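Section 4: Fitting the panels and the work surface

Before you start, finish Section 3 and check that the base is level in both directions. The Telham bench bay goes together in one order only: posts, back panel, side walls, surface, rails. Two people are needed for steps 2 and 6.

You will need the hex key from the fittings bag, a soft mallet, a tape measure and a clean cloth. Leave the protective film on the panels until step 5.

4.1 Posts and panels

1. Stand a metal post in each rear corner socket with the groove facing inwards. Turn the socket screws until they just grip. Do not tighten them yet.

2. Lift the back panel and lower it into the grooves of both posts. It should drop under its own weight. If it sticks, lift it out and check the grooves for packing foam.

3. Slide in the left wall, then the right. The walls are a slightly different grey from the back panel. This is the normal colour and does not mean you have been sent the wrong part.

4. Measure from the inside of each wall to the centre mark on the base. Both measurements must be the same to within 2 mm. Tighten the socket screws, working from one post to the other a half turn at a time.

5. Peel off the film, starting at a top corner. Pull it back flat against the panel.

CAUTION: Do not use a blade to lift the film. The panel finish marks easily and scratches cannot be polished out.

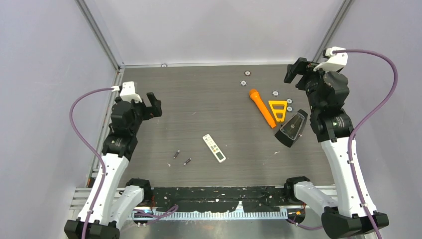

4.2 Work surface

6. With one person on each side, rest the back edge of the surface on the rear ledge and lower the front. The grain runs in one direction, so check it is the way you want it before you go on. The surface is drilled for both.

7. Leave a gap of 10 mm between the surface and the back panel. The surface moves a little with the seasons and will bow if it is pushed hard up against the panel.

8. From underneath, fit the 12 short screws through the brackets. Start each one by hand, then tighten from the middle outwards.

CAUTION: The long screws in the same bag are for the feet. They will come through the top of the surface if used here.

4.3 Rails

9. Lay the rear rail along the far edge so that it covers the gap. Press down until it clips.

10. Fit the side rail with its groove facing up. The groove takes Tundis clips and most standard slot nuts. Slide any nuts in before closing the end cap - they can't be added later without taking the cap off again.

Note: If you ordered the Vindura shelf kit, mark the walls 370 mm above the surface now and turn to Section 6. The shelf brackets are easier to reach before the bay is pushed back into place.

4.4 Cleaning and care

Wipe the surface along the grain with a damp cloth and dry it straight away. Use a drop of dish soap for greasy marks. Bleach and abrasive creams will dull the panels.

Clear dust from the rail grooves with a dry brush. Check the socket screws again after the first month, and after any move to another room.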